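Notes from my talk with the woman who runs the mending table in Priltville. Typed up fast, will clean up later. 23 Aug 2022

She learned to darn from her grandmother, hated it, quit at 14. Picked it up again when a sweater she loved got a hole in the elbow and the shop wanted $57 to fix it. "More than I paid for the thing," she says. So she got out a needle.

First one was awful. Lumpy. She wore it anyway, and people at work asked if she'd fix theirs. That's the whole origin story, she says, and laughs.

Now it's two evenings a month in the back of Adugna, the coffee place by the bus station. Bring your own socks, clean please. She is firm on clean. "I will hand it back to you. I've done it."

Most of what comes in is knitwear. Elbows, cuffs, moth holes. Moths are bad this August, worse than last year. She tells everybody the same thing: freezer, sealed bag, a few days, then shake it out outdoors. Cedar blocks she doesnt think much of. "They smell nice. So does soup." 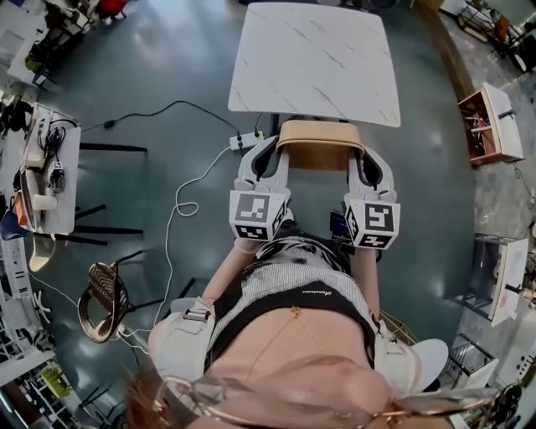
## On yarn

Match the weight first, color second. People get this backwards. They bring a perfect gray in a yarn twice as thick and then the patch sits there like a bandage. She buys odds and ends from Gerasum, a mill outlet up the road, $11 a bag, no picking through. Some bags are all mustard. You learn to like mustard.

Visible mending, yes or no? She shrugs. Fine on a kid's sweater, fine on jeans. On a good coat she wants it gone. "If I've done it right you'll be hunting for it, and thats my fun."

## On money

She doesn't charge. There's a jar, it pays for needles. A tailor across town complained once that she was taking work from him, so she went over and asked what he hated doing. Zippers, he said. Wait, no, checking my notes: linings. Zippers he likes. She sends him every zipper she gets now, and they get along.

## Getting started

One darning needle, blunt tip. Something round to stretch the sock over, she used a lightbulb for years. Start with a sock you don't care about, work past the hole into the good fabric on all sides, and dont pull tight. Pulling tight is what makes the lump.

Next one is at Adugna again, same back room, after they close the kitchen.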